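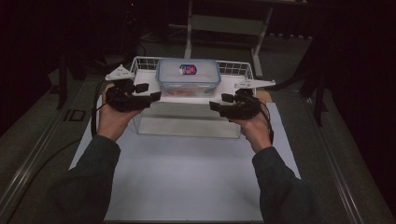 투명 받침 위에 올린 흰 철망 바구니와 하늘색 테두리 뚜껑의 보관 용기

인쇄하기 | 이메일로 보내기
목록 검색 검색어 입력 찾기

제목: Re: [바이어드 공동주방] 보관 용기와 바구니 쓰는 법
보낸 사람: Chinyere Ojo
받는 사람: 공동주방 메일링 리스트

안녕하세요, 오조입니다.

Widad 씨가 보낸 메일에 대한 답을 모아서 보냅니다. 원래 메일은 맨 아래에 인용했습니다. 따로 답장 주신 분들 내용도 같이 넣었습니다.

1. 바구니

흰 철망 바구니는 계속 쓰기로 합니다. 플라스틱 상자로 바꾸자는 의견이 있었지만, 철망 쪽이 씻기 쉽고 바닥에 물이 고이지 않습니다. 옆면이 뚫려 있어 안에 무엇이 들었는지 꺼내지 않고도 보입니다. 단점은 작은 물건입니다. 소스 봉지나 뚜껑 고무 패킹 같은 것은 살 사이로 빠지니 바구니에 넣지 마시고 서랍 왼쪽 칸에 두세요.

바구니 하나에는 한 사람 용기만 넣습니다. 두 사람 것을 섞어 넣으면 아래에 깔린 것을 잊어버리는 일이 계속 생깁니다. 1월에 냉장고를 비울 때 나온 것 대부분이 그렇게 남은 것들이었습니다.

2. 투명 받침

아크릴 받침은 작업대 위에서만 씁니다. 냉장고 선반에 넣어 두 단으로 쓰자는 제안은 제가 한번 해 봤는데, 윗단이 선반에 닿아서 바구니를 빼려면 받침까지 같이 끌려 나옵니다. 작업대에서는 높이가 알맞습니다. 음식을 나눠 담거나 라벨을 붙일 때 허리를 덜 굽히게 됩니다.

닦을 때는 부드러운 천에 물과 주방 세제만 쓰세요. 수세미로 문지르면 앞면에 잔 흠집이 생기고 빛을 받을 때 다 보입니다. 알코올 스프레이도 뿌리지 마세요. 아크릴은 알코올이 반복해서 닿으면 모서리부터 금이 갈 수 있습니다. 받침 위에 뜨거운 냄비를 올리는 것은 물론 안 됩니다.

3. 용기

반투명 뚜껑에 하늘색 테두리가 있는 것을 공용으로 씁니다. 집에서 가져온 용기도 쓸 수 있지만 뚜껑이 안 맞는 것끼리 돌아다니는 문제가 있으니 쓰고 나면 집으로 가져가 주세요. Busisiwe 씨가 찬장을 정리하면서 짝이 없는 뚜껑을 19개 골라냈습니다. 개수대 옆 종이봉투에 넣어 두었습니다. 본인 것이 있으면 이달 안에 찾아가세요. 남은 것은 재활용으로 보냅니다.

용량을 물어보신 분이 있어서 큰 용기에 물을 부어 재 봤습니다. 가장자리까지 채우면 거의 700밀리리터입니다. 국물 있는 음식은 그보다 적게, 테두리에서 손가락 한 마디쯤 아래까지만 담는 것이 좋습니다. 얼릴 때는 더 비워 두세요.

토마토나 고춧가루가 들어간 음식은 투명한 플라스틱에 물이 듭니다. 사진처럼 안에 붉은 주황빛이 도는 음식을 담는다면 다 먹고 바로 찬물로 한 번 헹군 뒤에 세제로 씻으세요. 처음부터 뜨거운 물을 쓰면 색이 더 잘 밴다는 것이 Yara 씨 의견이고 제 경험도 같습니다. 이미 물든 용기는 베이킹소다를 되직하게 개어 발라 두었다가 씻으면 조금 옅어집니다. 완전히 빠지지는 않습니다. 물든 용기도 멀쩡하면 버리지 말고 양념 있는 음식용으로 따로 쓰면 됩니다.

4. 라벨

라벨은 뚜껑 위에 붙입니다. 옆면에 붙이면 바구니에 넣었을 때 철망에 가려지고, 내용물도 안 보입니다. 적을 것은 이름과 담은 날짜입니다. 음식 이름은 적어도 되고 안 적어도 됩니다. 다만 땅콩이나 갑각류가 들어간 음식은 꼭 적어 주세요.

큰 라벨은 떼고 나면 끈끈이가 넓게 남아서 작은 것으로 바꿨습니다. 떼어지지 않을 때는 식용유를 묻혀 두었다가 키친타월로 밀면 됩니다. 새 라벨을 예전 라벨 위에 겹쳐 붙이지 마세요. 세척하면서 윗장만 떨어지고 옛날 날짜가 남습니다. 지난번에 Mārtiņš 씨 수프를 누가 버린 것도 그 때문이었습니다. 본인은 괜찮다고 하셨지만 다음부터는 조심합시다.

5. 작업대에 까는 흰 시트

음식을 옮겨 담을 때 흰 시트를 까는 것은 그대로 합니다. 상판이 어두운 회색이면 흘린 것이 잘 안 보입니다. 시트는 쓴 사람이 닦아서 말린 뒤 말아서 보관합니다. 접으면 접힌 자리가 떠서 받침이 흔들립니다. 조명이 어두운 저녁에는 닦은 다음에 손바닥으로 한 번 쓸어 보면 덜 닦인 곳을 알 수 있습니다.

6. 순서

처음 쓰시는 분들을 위해 적습니다.

- 시트를 펴고 받침을 가운데에 놓는다.
- 바구니를 받침 위에 올리고 흔들리지 않는지 본다.
- 음식이 식은 다음 뚜껑을 닫고 라벨을 붙인다.
- 용기를 바구니에 넣고 바구니째 냉장고로 옮긴다.
- 바구니는 두 손으로 든다. 철망 가장자리 한쪽만 잡으면 용기가 쏠린다.

냉장고에서는 가운데 선반 앞쪽부터 채웁니다. 문 쪽 칸은 우유와 소스 자리라서 용기를 넣지 않습니다.

7. 아직 못 정한 것

바구니를 2개 더 살지 말지는 다음 달에 정하겠습니다. 지금은 점심 무렵에만 모자라고 오후에는 남습니다. Widad 씨는 사자는 쪽이고 저는 집에 가져간 바구니가 돌아오는지 먼저 보자는 쪽입니다. 가지고 계신 분은 씻지 않은 상태여도 좋으니 일단 가져다 놓으세요.

냉동칸 이야기는 이번에 다루지 않았습니다. 성에가 너무 끼어서 먼저 녹여야 합니다. 할 수 있는 분은 저에게 메일 주세요. 오전 9시 전이면 좋습니다.

Chinyere Ojo

> 보낸 사람: Widad Haddadin
> 받는 사람: 공동주방 메일링 리스트
> 제목: [바이어드 공동주방] 보관 용기와 바구니 쓰는 법
>
> 안녕하세요.
>
> 냉장고 정리 때문에 몇 가지 묻고 싶습니다. 바구니를 쓰기 시작한 뒤로
> 선반은 전보다 깨끗한데, 쓰는 방법이 사람마다 다릅니다.
>
> 첫째, 바구니에 여러 사람 용기를 같이 넣어도 되나요? 저는 따로 넣는
> 줄 알았는데 어제 제 바구니에 모르는 카레가 들어 있었습니다.
>
> 둘째, 투명 받침을 냉장고 안에서 쓰면 어떨까요? 위쪽 공간이 많이
> 남습니다. 높이가 맞는지는 재 보지 않았습니다.
>
> 셋째, 라벨을 뚜껑에 붙일지 옆에 붙일지 정해 주세요. 저는 어느 쪽이든
> 상관없습니다. 찾을 때마다 용기를 돌려 보는 것이 번거로울 뿐입니다.
>
> 넷째, 붉게 물든 용기는 버려야 하나요? 찬장에 있는 것 중에 새는 것은
> 없는데 보기에 좀 그렇습니다.
>
> 그리고 바구니가 모자랍니다. 더 사면 좋겠습니다. 같은 크기로 사야
> 받침에 맞으니 살 때 꼭 확인해 주세요.
>
> Widad

문의: 공동주방 메일링 리스트 관리자 | 저작권 바이어드 공동주방 | 맨 위로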